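Prosteo > Keys and Locks > Key Storage

Huvov Key Cabinet and Tag Set
Item 3306
In stock. Wall fixings included.

We've sold a fair few key cabinets over the years and this is the first one I took home for my own hallway. It's a lovely thing! The door opens flat against the wall, the hooks are long enough to take a proper bunch, and the whole inside panel lifts out so you can sit at the table with a cup of tea and sort everything in one go.

Anyone who looks after a village hall, a holiday cottage, a block of garages or just a family with too many bicycles will know the drawer. Everybody has the drawer. Old shed keys, a window key from two houses ago, four that look identical and one of them is the boiler cupboard. The Huvov is made for emptying that drawer and never filling it again.

What's in the box
Steel cabinet, powder coated in moss green or off-white
Lift-out panel with 4 rows of hooks
Oval tags in mixed colours, with blank paper inserts and clear covers
Small steel split rings, one for each tag
Index card and holder for the inside of the door
Two cabinet keys
Screws and plugs for brick or plasterboard

The tags

I could go on about the tags for a long time. The cover snaps shut with a good firm click and doesn't ping off in your pocket, and the paper insert is wide enough for a real label ("side gate, sticks in winter") instead of a number you'll have forgotten by spring. Pencil works well if your keys move about a lot. The covers keep rain off nicely, though I wouldn't leave one outdoors all year.

If you need more, the refill carton holds 500 and comes in a single colour or mixed. Dorian Barbier in our trade office recommends buying one colour per building, and having done it his way I'm a complete convert. Blue for the hall, yellow for the car park, red for anything you'd rather didn't leave the premises.

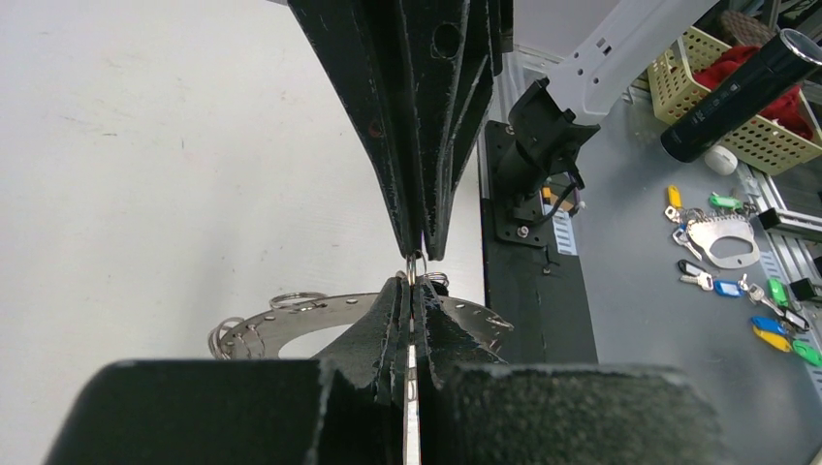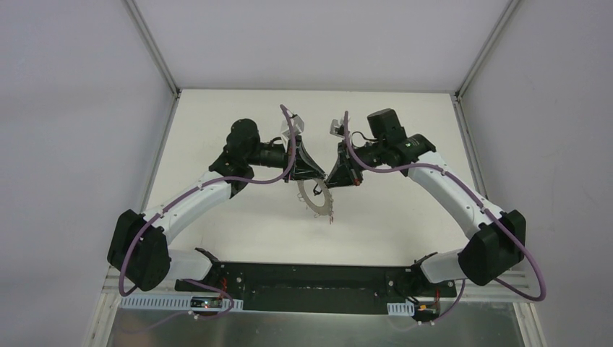
Split rings are the humble part of any key collection, and they make more difference than you'd think. Most people fit whatever ring came with the padlock, so one bunch ends up on a huge hoop and another on a bit of wire. We like a small one for each key and tag, a silver split ring much like the one hanging in the first picture, because two or three of those will sit on a single hook without swinging into their neighbours. Save the big hoops for a bunch that travels together. If your fingernails aren't up to opening them, slide the edge of a thin coin between the coils, push the key in behind it and walk it round until it drops free.

Fitting it to the wall

Allow yourself half an hour, a little more on an old wall. The back plate has slotted holes, so there's some forgiveness if your drilling wanders, and you can level the cabinet before you tighten up. Hang it where you'll pass it on the way in. A cabinet in the back office gets ignored, whereas one beside the coat hooks gets used every single day.

Take the panel out before you start drilling! I didn't, and I was picking brick dust off the hooks for a week.

Choosing between this and the others

The Rusberg cabinet is the one to go for if you want a combination lock. It's deeper and heavier and needs a solid wall, and it uses the same tags, so nothing is wasted if you move up to it later.

The Langlois key roll is a soft canvas roll with loops, very handy in a van or a rucksack but no good for more than a couple of dozen keys.

The Huvov sits happily in the middle. It's a tidy cabinet with a simple cam lock, meant to keep keys in order and away from small hands. It isn't a safe and shouldn't be used as one.

Questions we get asked

Can I buy more hooks?
Yes, in packs, and they press into the spare holes along each row.

Will it take car keys?
It will, including the fat ones with buttons. Use the bottom row, where the hooks are spaced more widely.

I've lost both cabinet keys.
Send us the number stamped on the front of the lock and we can order a new pair. July and August are slower than the rest of the year.

Do you do larger systems?
We do. Piyumi Abeysekara looks after schools and housing groups and has set up key stores of up to 2000 keys using the same tags and index cards. She enjoys a muddle, so don't tidy up before you ring her.

Care
Wipe with a damp cloth. A drop of light oil on the hinge once a year keeps the door moving sweetly.

Also in this section: spare index cards, tag refills, split rings in bags, replacement cam locks.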